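# Preparing a school group for a robotics laboratory open day

**Vasilis Todorova**

I coordinate off-site visits for Stoswood, a secondary school, and I have been asked to arrange attendance at the open day of the Kelmendi robotics laboratory in October. The notice sent to schools states that the principal demonstration is "handling of artificial flowers with a two-finger gripper." It also states that visitors will stand near the table while work is in progress.

I would be grateful for advice on the following matters. Is a demonstration of this kind of sufficient interest to students who have had one term of introductory automation? What should they be asked to observe? Finally, are there points that should be settled with the laboratory in writing before the date of the visit? The laboratory has allotted us 13 places, and I must submit a list of names together with any special requirements.

I have read the general guidance on this site concerning factory tours. It deals mainly with hearing protection and footwear and does not appear to cover a laboratory.

---

**Kamran Abbasi**

I accompanied a group from the Malel adult education program to a demonstration of the same type, and my reply is based on my notes from that occasion.

The material is suitable for beginners. Students understand at once what the task is, which was not the case when we were shown welding cells. A stem is thin, the leaves spread well beyond it, and the head of the flower is much wider than the part that must be held. Students who had considered gripping a solved problem asked more questions at this table than at any other.
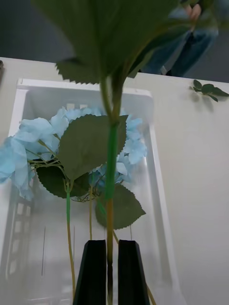 *Photo: K. Abbasi, Malel program visit. May be reused with credit.*

The view from the gripper is worth requesting in advance. With a stem held upright between the two black fingers, a leaf at the top can take up a large part of what the camera sees, and it is out of focus at that distance. Our instructor used this to introduce the subject of occlusion. She asked the students to state which parts of the blue hydrangea in the basket they could make out past the held stem, and then to consider what a program would have to do with the same information. I recommend this exercise. It requires only a printed still and a few minutes.

I would ask students to observe these matters in particular:

- where along the stem the fingers close, and whether the operators choose a different place for a rose than for a hydrangea;
- how stems that cross one another are dealt with;
- what the operators do when a grasp is abandoned;
- who may stop the arm, and by what means.

The last item should be put to the laboratory before the visit. In our case the answer was given orally at the door, and several members of the group did not hear it.

With regard to written arrangements, I suggest that the following be confirmed by e-mail.

1. The number of visitors permitted at the table at one time. We were limited to 4, and the rest of the group waited in a corridor with no seating.
2. The position of cables and stands. At our visit there was a tripod beside the table with cables on the floor near its base. Visitors should be told where to stand before they enter, and bags should be left outside.
3. Whether other equipment in the room will be operating. A dual-arm robot stood on a black base behind the table. Our students naturally wished to know about it, and no one had been assigned to answer for it.
4. The policy on photography, including whether staff may appear in pictures.
5. What is on the table at the start of a session. Ours had red roses and pale blue hydrangeas laid on their sides, with the white basket on the far side of the flowers. A second picture from my notes is attached for the use of your students.

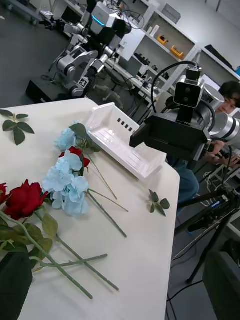 ## Documents to request from the laboratory

The visitor information sheet should be requested separately from the invitation, as the two are not always sent together. It should name a contact person for the day and give the location of the exits. If your school requires a risk assessment, ask whether the laboratory has one that may be adapted. Ours ran to 3 pages and was accepted by our insurer without amendment.

Please also ask about the duration of the demonstration itself. Ours was scheduled within a larger program, and the time at the table was shorter than the invitation suggested.

---

**Zuvia**

Went to one of these with my daughter's class. It is slow to watch. Bring something for the ones who are waiting. I do not know about the paperwork.

---

**Vasilis Todorova**

I thank both respondents. I have written to the laboratory regarding the number of visitors at the table and the stopping procedure, and I have asked for the information sheet. The group will be divided, and those waiting will be given the occlusion exercise in printed form. I should add that two students use mobility aids; if any reader knows whether the floor by the table can be kept clear of cables, I would be glad to hear of it.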